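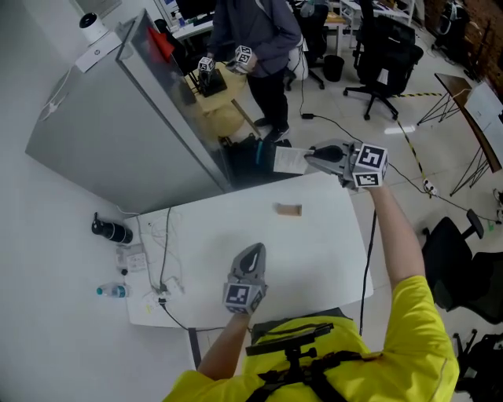
Table station, Plorkwood room, both hand grippers in use. Block in the middle of the table.

Gripper station walk-round, 21 November 2018
Checked by: Yến Ngô
Copied to: Delwyn, Ikechukwu

Same list as August, with my comments underneath each one. I've tried to keep them short and mostly failed!

1. Harness strap and chest mount secure — OK
Gave the bracket a good wiggle before we started and it stayed put. Please do the strap up over one layer of clothing, not a big jumper.

2. Marker cubes clean and tight on both grippers — OK
No peeling corners. Delwyn, the spare set in the drawer has one with a thumbprint baked into it, so bin that one.

3. Cables clear of hands and feet — NEEDS WORK
The long black one hangs from the right gripper over the edge of the table and down towards the floor, right where you'd swing a knee. I'd like it clipped to the table leg (loosely, you still need to reach the far corner).

4. No drinks near electrics — FAIL
Sorry to be that person, but there's a clear water bottle lying beside a power strip, and a thermos on its side just up from it. Rule 15 in the Hotero handbook says drinks live on the shelf by the door. Lids on doesn't count, I did ask.

5. Power strips off the work surface — FAIL
Two of them up on the table with a tangle of cords across that corner. Ikechukwu has an under-table tray on order, ref 697, and until it comes can we at least untangle the cords?

6. Floor tape and floor socket — PARTLY
Yellow and black tape is down. The floor socket has cords plugged in, so I want a cover over those before the Murura visit.

7. Bags off the floor — NEEDS WORK
Black bag with the teal bit, next to the tall cabinet. Hooks, people!

8. Pinch check on finger pads — OK
Opened and closed each one 34 times, bit dull but fine.

Recheck items 3 to 7 once the tray is in. Nhi has the key to the cable clips.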